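February 6, 2026

A day of buying and selling, mostly waiting
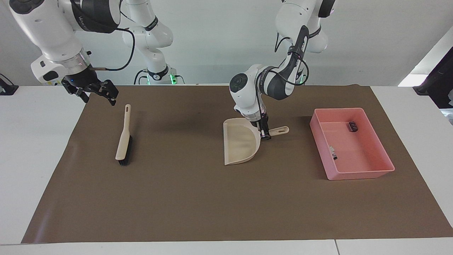
Vavar

I got up before it was light and drove to Figueroa, the auction house on the river road, for the viewing. The sale itself was at ten, but I like to have one quiet hour with the things before the people with the big coats come in. I wanted to see lot 90, a coffee service for six, and I had wanted to see it since the catalog came in the mail.

The catalog said "porcelain, floral, some wear." This can mean anything. When I took the lid from the coffee pot I saw that somebody had glued the knob back, long ago, with a glue that has turned the color of tea. The cups were better than I expected. One had a hairline from the rim down to the handle, and I found it with my fingernail before I found it with my eyes. I tapped each one lightly, the way I learned it in my first year, and the cracked one gave a dull sound. The others rang.

The mark under the saucers was blue and a little smeared. I compared it with the page I had copied from my mark book and I am still not sure. Two of the saucers have a different mark from the rest, so at some time the set was completed from another one. The flowers are almost the same, but on the two strangers the leaves are painted with a thicker brush. I do not mind this. A buyer will mind it, and so I must write it in the listing.

I gave myself a limit and wrote it on my hand, which is a childish habit, but it works better than paper. The bidding went slowly at first. There was a man by the radiator who raised his pencil each time without looking up, and I thought I had lost. Then he put the pencil in his pocket and it was mine, 17 dollars under my limit. I was so surprised that I forgot to lower my card and the auctioneer had to tell me that I could not bid against myself. People laughed, in a kind way I think.

I also bid for a box of odd lids and lost it. I regret the lids more than I should. In June I sold a sugar bowl without a lid for almost nothing, and I am certain I saw the right one in that box, the cream color with the small gold ball on top.

Packing took me longer than the sale. I had brought only newspaper, and newspaper leaves black on white glaze, so I went across the street and bought two rolls of kitchen paper. Each cup I wrapped separately, with the handle filled first. The pot traveled on the front seat with the belt around it.

At home there was a letter from the Farkier fair. My application for a table is accepted, but they placed me at the back, beside the door to the parking lot. Last year I sat in the same row and every time the door opened, my price cards flew away. I must find small weights for them. The table costs 30 dollars more than before and they write that this is because of the heating. I will believe in the heating when I feel it.

After lunch I washed the service in the plastic bowl, with a towel on the bottom, water only warm. I took off my ring for this. The gilding on the handles is rubbed, more on the right side of each one, so these cups were used and probably loved. I left the old glue on the knob alone. If I start with it I will have two pieces and a long evening.

Then I wrote the number into my stock book: 557. My handwriting in the first pages of this book is much more careful than now. I looked for a while at the early numbers, and there are many things I no longer remember, a "green dish, fish?" for example. I have no idea what I meant.

A lady telephoned about the Pladberg vase. She asked whether it is perfect and I said that it has a chip on the foot, as it is written in the listing, and she said she had read that but hoped I would say something different. She will think about it. I kept the line friendly. The vase has now been with me for two winters and I would be a little sad to see it go, but the shelf would be glad.

In the evening I tried three times to write the description of the coffee service. English has so many words for damage - chip, flake, nick, fleabite, crazing - and I always check them in the dictionary again, because a wrong one brings the parcel back. "Fleabite" I will never use. It makes me scratch.

Tomorrow I measure the cups and the pot, and I must telephone Farkier about the table. Also buy tape.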